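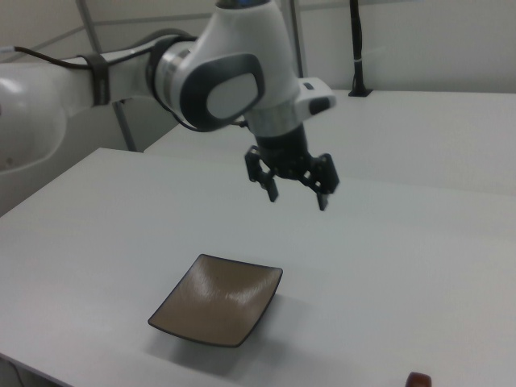

From: Danica Georgiou
To: handspinners and knitters list
Subject: Re: Gurero shawl, edging stitch count

Hi Shufen and all,

Shufen Cui wrote:
> I am up to the edging on the Gurero shawl and my count is out.
> The pattern says 920 stitches after the last increase row but I
> keep getting two fewer. I have counted it three times with markers.
> Has anyone else on the list finished this one? Also wondering
> if I can block it on foam mats or if it has to be wires. I am using
> the Pralo laceweight in the grey colour.

Your count is probably fine. There is a mistake in the first printing of the pattern. In the last increase row it leaves out the yarnover on each side of the centre stitch, so if you follow it as written you will be two short. Put both yarnovers in and you will get 920. If you have already knitted past it, you don't need to rip back. Pick up a loop from the bar on either side of the centre stitch on the next plain row and knit into it. It makes a slightly smaller hole than a proper yarnover but it gets lost once the shawl is stretched.

I place a marker every 26 stitches on the edging. That doesn't divide evenly into the total, so the last section is short, but one repeat of the leaf is 26 and it means a dropped yarnover shows up before the end of the row. Mwende Waweru uses loops of scrap cotton in two colours for hers and changes colour at the centre. I've borrowed that for the one I'm on now.

On blocking, foam mats are fine. Wires are faster on the long edge and you'll get a straighter line. If you only have pins, pin out the centre spine first, then the two ends, then the points of the leaves. Leave it overnight at least. Mine took until the following afternoon, but it was August and the back room doesn't get much sun.

About the Pralo — I used it for the first one and the grey bleeds a bit. Soak a swatch in a white bowl before you wet the whole thing. Kiran Gautam had the same trouble with the dark green and put a splash of vinegar in the rinse. I can't say if that did anything, I just kept rinsing until the water was clear.

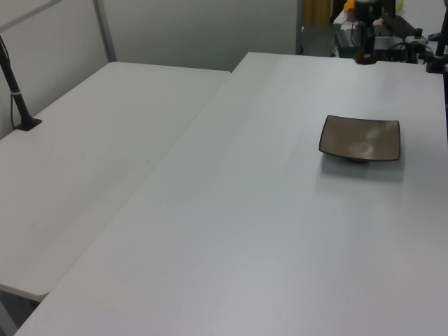 The brown square dish.

For anyone else starting this pattern, I had 85 grams left from two skeins of the heavier Faltotska, knitted on the same needles, so don't buy a third. It came out warmer but the leaves aren't as crisp. If you want them to stand up I would stay with the laceweight.

The cast-off needs to be stretchy. I did it with a needle two sizes up — knit two together through the back loop, slip it back to the left needle, repeat. It takes a whole evening. Elibariki Mussa asked last month if a crochet cast-off would work and I've since tried it on a swatch. It does work, and it gives you a chain loop at each point to pin through, but it uses more yarn.

Shufen, let me know what you get once the yarnovers are in. If it's still out, send me the row number and I'll look at my notes.

Danica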